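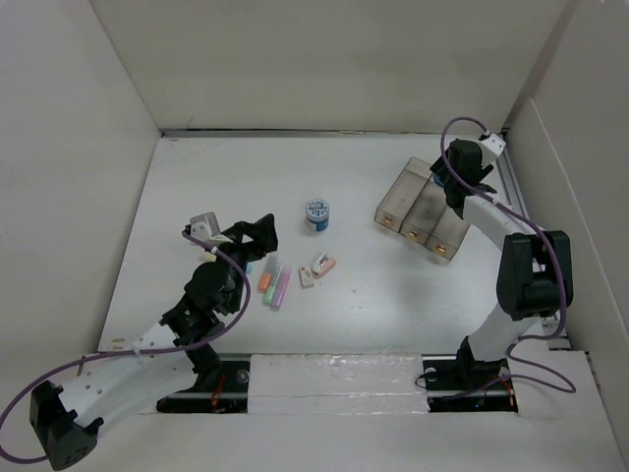 A small round jar with a blue-patterned lid, and a row of boxes on a white tabletop.

The Small Stuff Deserves a Good Spot

There is a drawer in my kitchen in Tandingate that I avoided for most of a year. It held jars with an inch of something in the bottom, boxes of tea bags, two tins of mints and a roll of tape that had glued itself to a birthday candle. One evening in October I pulled the whole drawer out, tipped it onto the table and had the best three hours I've spent at home in ages.

I mean that! Sorting small containers is a pleasure, and I think it gets overlooked in favor of the big jobs, the closets and garages that eat a whole weekend. A drawer of jars and boxes is done before bed. You get to pick up every single thing, turn it over, read the label and decide where it lives.

Jars are my favorites. I love a round one with a printed lid, the blue and white kind especially, because the lid is what you see when you look down into a drawer. A plain lid tells you nothing. A pattern you know by heart gets your hand to the right place before you're fully awake - and it looks lovely doing it.

Boxes are easier to store and harder to love. They want to stand in a row, so let them. Put them side by side with the tallest at the back and you can see what you own (in my case 12 boxes, of which three were the same chamomile). Fenix, the housewares shop down by the bus station, keeps its whole tea wall this way, and I've stolen the idea without shame.

Start on a flat, pale surface if you have one. I used to sort on the dark dining table at my old place in Tridilwood and kept losing things against the wood grain. Now I work on white, with good light, and even the tiniest cap or packet shows up. Leave plenty of bare surface in the middle, too. You'll want it for the pieces you can't make up your mind about.
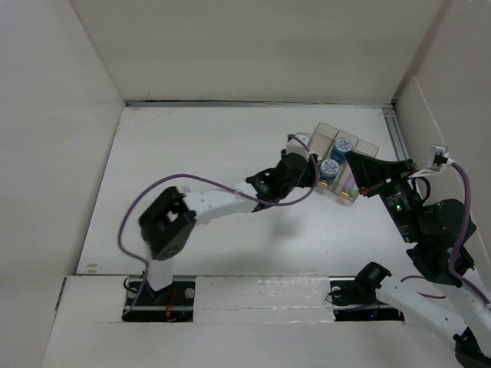
What Stays, What Goes

My rule is simple: if I haven't opened it since spring, it gets opened now. I sniff it, taste it if that's wise, and then it either goes back or it doesn't. Seven things went straight into the trash on my big night, including a jar of Ghauri Road market mustard that had turned the color of a penny.

Empty jars are the hard part. A good one with a tight lid can hold buttons, cloves, rubber bands or the spare keys. I let myself keep two, washed, with the labels soaked off. The others go in the recycling bin quickly, while I'm still feeling brave.

Putting It All Back

Line the drawer first. Shelf paper is fine, and so is the back of old wrapping paper cut to fit. Jars go toward the front with their lids up, boxes behind them on their long edges, and anything very small goes in a shallow dish so it can't roll around. I put the mints by the door.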